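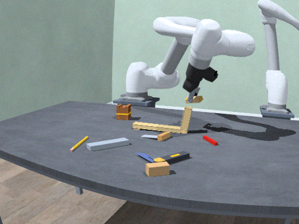 3.2 Recruitment and the diary procedure

The households were recruited in two towns, Binen and Wultard, which are connected by the same regional bus line but differ strongly in the age of their housing. In Binen most apartments were built with a separate kitchen. In Wultard the kitchen is usually one part of the living room, and this difference was the main motivation for comparing them. We sent 1000 letters of invitation and received 407 complete diaries. Incomplete diaries were kept in the archive but are not used in the present analysis.

Each participant wrote down, for one week, when the evening meal was eaten, who was present, and at which place in the home it was taken. We asked for the place in the participant's own words. This made the coding slower, but in the pilot study we had learned that a closed list pushes people to choose "dining table" even when the meal was eaten on the sofa. The words were later grouped by 2 coders who worked separately and then discussed the cases where they did not agree.

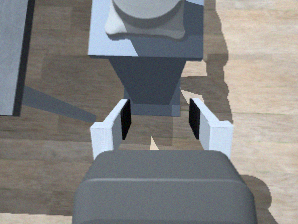 A difficulty appeared with the meals which moved from one place to another. For example, several families in Wultard began at the kitchen counter, while the food was still being prepared, and finished in front of the television. We decided to code such a meal by the place where it was finished. We are aware that the opposite decision is also possible, and the results with this second rule are given in the appendix - the order of the categories stays the same, only the distance between them becomes smaller.

3.3 Shared meals on Saturday

Saturday was treated separately. In the diaries from Binen, the Saturday meal was started later than on the other days and more often included guests. The diaries from Wultard do not show such a clear pattern. Here we found 71 diaries in which no evening meal at all was written for Saturday, and it is not possible to say if the meal was skipped, eaten outside the home, or simply forgotten by the writer.
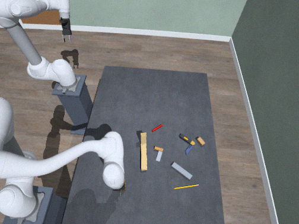
For this reason we did not replace the missing entries with an average value. The comparison of the two towns in Section 4 uses only the diaries with a Saturday entry, and the reader should keep in mind that people with irregular working hours are probably less present in this group.

Figure 1. Room views, one of them with two white arms beside a dark gray table.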